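Capítulo 17
Preparación del plano de trabajo

Contenidos del capítulo
17.1 El tablero y la superficie auxiliar
17.2 Sujeción provisional con cinta
17.3 Marcas de referencia
17.4 Disposición de piezas pequeñas
17.5 Retirada y almacenamiento
Actividades

Al finalizar el capítulo, el alumnado deberá ser capaz de elegir una superficie auxiliar adecuada a la tarea, fijarla al tablero sin dañarlo, señalar su posición para poder reponerla y redactar la ficha de puesto correspondiente. Se dan por conocidos los instrumentos de trazado y la lectura de croquis acotados, tratados en la segunda unidad (véase la tabla de la página 105).

17.1 El tablero y la superficie auxiliar

Se denomina plano de trabajo al área horizontal sobre la que se colocan y manipulan las piezas. En los talleres docentes suele coincidir con el tablero de la mesa, aunque en muchas tareas conviene interponer una superficie auxiliar: una lámina, una plancha delgada o un tapete. El tablero se comparte entre grupos y turnos; la superficie auxiliar pertenece a la práctica y se retira con ella.

La elección atiende en primer lugar al contraste. Las piezas claras o de color vivo se localizan antes sobre un fondo oscuro y uniforme que sobre una madera veteada. El acabado mate evita los reflejos de las luminarias, que en las mesas próximas a la ventana se suman a los de la luz natural a primera hora de la tarde. En segundo lugar se atiende al tamaño. Para las prácticas de este capítulo se empleará una lámina de 600 mm en su lado mayor, salvo que el enunciado disponga otra cosa. Las láminas de la serie Linar se entregan ya cortadas a esa medida; las de Temex vienen en rollo y deben reposar extendidas, con peso en las esquinas, desde la víspera.

La superficie auxiliar no ha de ocupar necesariamente una posición paralela a los cantos de la mesa. Cuando el operario trabaja desde una esquina, una colocación oblicua acerca las piezas y deja libre una franja de tablero para las herramientas. Lo exigible es que la orientación elegida conste en la ficha y se mantenga durante toda la práctica.

17.2 Sujeción provisional con cinta

La cinta de enmascarar es el medio habitual de sujeción provisional. Cada tramo debe repartirse entre la lámina y el tablero y presionarse desde el centro hacia los extremos. Se colocará primero un tramo en un lado, se tensará la lámina y se fijará después el lado opuesto. Los tramos arrugados se sustituyen, puesto que levantan el borde y pueden desviar una pieza que ruede. En los bordes más expuestos al roce de mangas o cables se admite un tramo cruzado.

No se utilizará cinta de embalar ni adhesivo de doble cara sobre madera. El barniz Zollo, aplicado a la mayor parte de los tableros de los centros adscritos, se desprende con facilidad bajo los adhesivos fuertes.

17.3 Marcas de referencia

Una lámina bien sujeta puede desplazarse al cabo de varias sesiones. Para advertirlo se trazan en el tablero líneas cortas, junto al borde de la lámina y por fuera de ella. Tres líneas bien separadas permiten detectar tanto un desplazamiento como un giro. La tolerancia admitida en este curso es de 2 mm; superado ese valor, la lámina se despega y se vuelve a colocar.

Las dos figuras siguientes corresponden a un mismo puesto, con superficie auxiliar de color gris oscuro. En la primera se observa parte de una pieza redonda de color verde; en la segunda, los tramos de cinta y unas líneas negras cortas sobre la madera, que parecen servir de marcas de alineación.

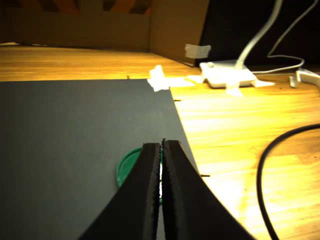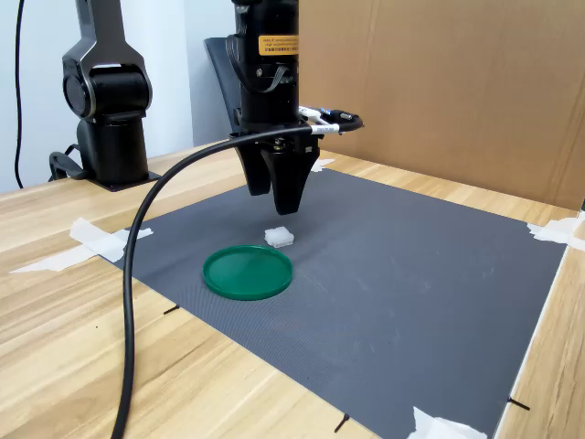
Desde Strazds se objetó, durante la revisión de esta unidad, que trazar con rotulador sobre el tablero «resuelve la práctica de hoy y complica la del grupo siguiente», y se pidió que las marcas se hicieran sobre pequeños trozos de cinta pegados a la madera. La propuesta se recoge como procedimiento alternativo. Tiene la ventaja de no dejar rastro y el inconveniente de que la propia cinta puede moverse, por lo que en prácticas de varias sesiones seguirá prefiriéndose el trazo directo, siempre que el responsable del aula lo autorice por escrito.

17.4 Disposición de piezas pequeñas

Las tapas, los bloques y demás piezas menudas se situarán dentro de la superficie auxiliar, separados del borde y de los tramos de cinta. Las piezas redondas se apoyarán sobre su cara plana. Cuando la tarea deba repetirse desde una misma posición inicial, esta se indicará en el croquis de la ficha mediante dos cotas tomadas desde una misma esquina de la lámina.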